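Two arms and a coffee break: a morning at the Sturport plant

I got to the Hanrahan plant in Sturport a little before the early shift's first break, which turned out to be good timing because the woman I had come to talk to was already sitting down. She runs the kitting cell (that's the corner where parts get sorted into sets before they go to assembly) and she has been with the company long enough to remember when the whole job was a bench, a lamp and a paper list. She asked me to leave her name out. "Everyone here will know it's me anyway," she said, "but my cousins don't need to."

We talked in the break room, then on the floor, then in the break room again when the noise got to be too much for my recorder. I've tidied up the order a little.

The first thing I wanted to hear about was the day she found out. It was last August, she told me, at a regular shift meeting, between an item about parking and an item about gloves. "They said, we're getting two arms for kitting, Torna is doing the install, any questions? And you know how it is, you have forty questions and you can't think of one." She laughed at that, then stopped. "I went home and told my husband I'd be looking for work by Christmas."

She wasn't. There were 4 people on kitting per shift before the arms and there are 2 now, but the other pair went to final inspection, which had been short for ages. One of them loves it. The other one, she said, "comes over here on his lunch and looks at the trays like they're his old house."

So what does she do all day? More than I expected! She fills the supply side, she checks the finished kits, and she sorts out whatever the arms get wrong. Before a new kit goes live, she and the process engineer try it on screen in the Celtix software, running it slowly over and over, and she says that's where she has the most to offer. "He knows the program. I know what the part does when you pick it up by the wrong end."

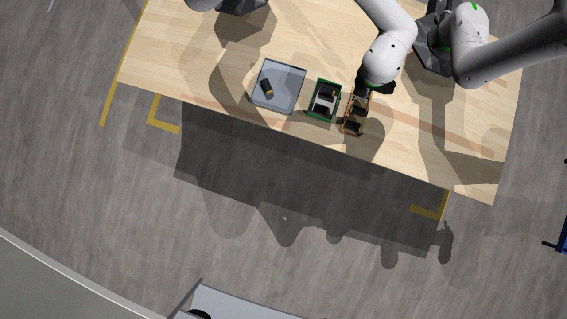 Has the job gotten easier on the body?

"My wrists, a hundred times easier. My feet are the same, and my eyes are worse, because I'm checking all day long now and before I only checked what I'd just packed myself."

That eye business came up a lot. When you build a kit by hand, she said, you sort of know it's right, your fingers have already told you. When you're looking over a kit that a machine put together, you have to really look, every time, and after a couple of hours your attention starts to slide. She asked for shorter turns at the check station and got them: 33 minutes and then you swap. I asked who on earth picked 33. "Me! I said half an hour, the supervisor said thirty-five, and we argued." They've kept it ever since.

I had a harder question saved up, about pay. She didn't mind. The hourly rate went up a bit when the job title changed, and she'd signed for that happily enough, but the old bonus was tied to kits per person, and with the arms running, that number stopped meaning anything. For a few months there was no bonus at all. "That's when people got mad. The robots were fine. It was the bonus." There's a new one now, based on kits that reach assembly with nothing missing out of every 100, and she thinks it's fairer, though she'd still like to see how it's worked out. She has asked twice.

We walked over to the cell after that. It's louder than I'd pictured, mostly from the conveyor next door, and she had to lean in to tell me things. She talks to the arms a little, I noticed. The one that does most of the picking gets a "come on, then" when it pauses before a grab. She says the pause used to drive her crazy (she could have picked the part three times over by then) and now she uses it to look up and see who's walking past.

What she misses is the talking. Four people around a bench will talk about anything, and they did, for years: kids, knees, who burned what for dinner. With two of you at opposite ends of a cell you mostly wave. She has started taking her break at the same time as the inspection crew, and she had to go to her supervisor to get the schedule moved for it. "That was my one big demand," she said. "Forget the software. I wanted my break at the same time as my friends."

Would she go back to the bench, if they offered? She thought about it for so long that I checked whether the recorder was still on.

"Mondays, no," she said. "Fridays, I might."

Then the break bell went, and she took her mug with her to the inspection table.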